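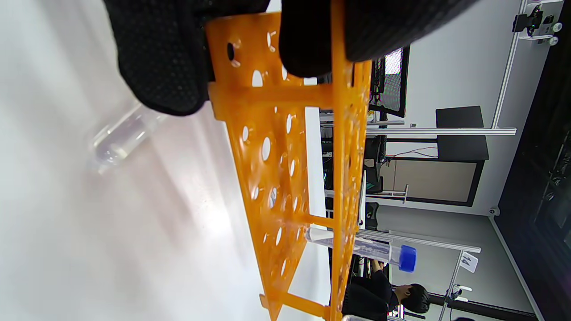 The Sergeant Who Signed for Everything

Home | Columns | Interviews | Archive | Contact

5 min read

Print this page | E-mail this page

I'd been promising myself an interview about change-of-command inventories for years, and I know how that sounds. But anyone who has ever taken over a company knows the feeling of standing in a supply cage with a clipboard, looking for a wrench set that the paperwork swears is there. So I drove out to Fatdale and had coffee with a retired supply sergeant who spent 20 years keeping people like me out of trouble. She asked me to leave her name off, and she picked the diner (good pie, terrible parking).

I started with the obvious question. What do new commanders get wrong?

"They want to be liked," she said. "The outgoing captain is in a hurry, he's got movers coming, and he says it's all good, just sign. And the new one signs! Now it's hers. Every missing blanket is hers."

I laughed a little too hard at that, having been that captain. My own first inventory took two afternoons and I was very proud of how fast it went. She put down her fork when I told her.

"Two afternoons," she said. "How many tents did you unroll?"

None, was the answer. She makes people unroll them. She also makes them open every tool kit and lay the contents out on a tarp next to the component list, one kit at a time, with somebody reading and somebody pointing. She told me about a unit where 100 tool kits were on the books and 100 boxes were on the shelf, all with seals on, and everybody was ready to call it a day. She cut seven seals before lunch. Not one of those kits was complete.

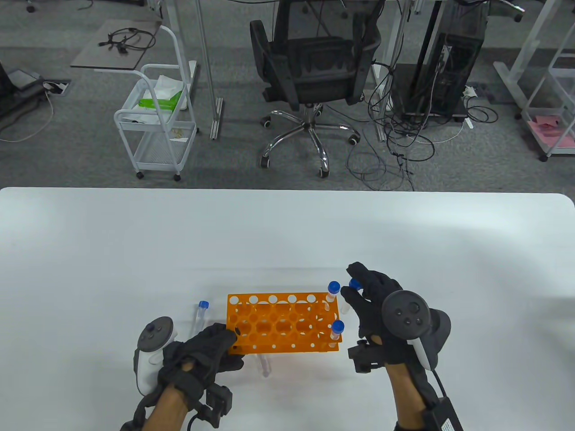

A small tube with a blue cap, and the orange rack it goes with.

So was somebody stealing? She doesn't think so, and she got a bit sharp with me for asking.

"It's borrowing," she said. "Motor pool needs a socket, they take a socket. The socket goes to the field. Then the soldier who had it gets orders, and the one who lent it is on leave. You go looking for a thief and all you'll do is scare the people who could tell you where it went."

Her fix was dull and it worked. She kept a green notebook by the cage door, and anything that left went into it, even if it was only going across the hall. She had used the hand receipt programs too — she mentioned one called Lutura that she liked and one called Toltum that she really, really didn't — but the notebook stayed open through all of it. When the network was down she just carried on writing.
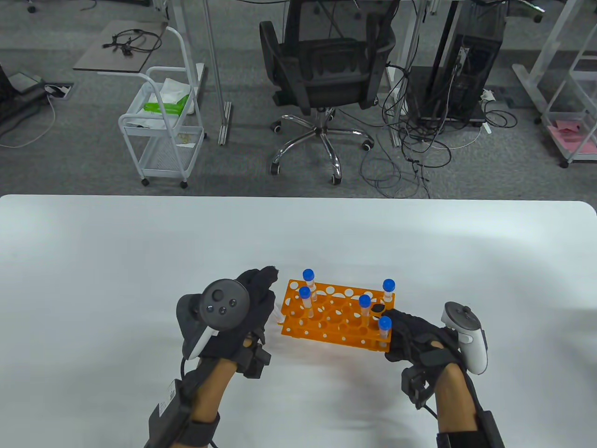
I wanted to know about the hard conversations, too. What do you say to a young lieutenant who has lost something expensive and is about to find out what a financial liability investigation is?

"I say sit down and write what you remember, today, before you talk to your buddies. Then I make him eat something." She'd seen lieutenants try to buy a replacement at a surplus store and slip it onto the shelf. "Don't do that. The serial number is wrong and now you've got two problems."

She thinks commanders reach for blame too early, and she told me so with a look I probably deserved. A soldier who gets chewed out for reporting a loss in June won't be reporting one in July. I've sat on the other side of that desk, and I can think of at least one private I'd handle differently.

We talked for a while about her job now. She runs the stockroom for Lindqvist, a small plumbing supplier near her house, and yes, there's a green notebook by the door. The new hires roll their eyes at it. She lets them, as long as they write in it.

I asked whether she misses the Army. She said she misses the noise in the bay before a field problem, and the cooks, and she does not miss the blankets. Then she checked the bill line by line before she'd let me pay it.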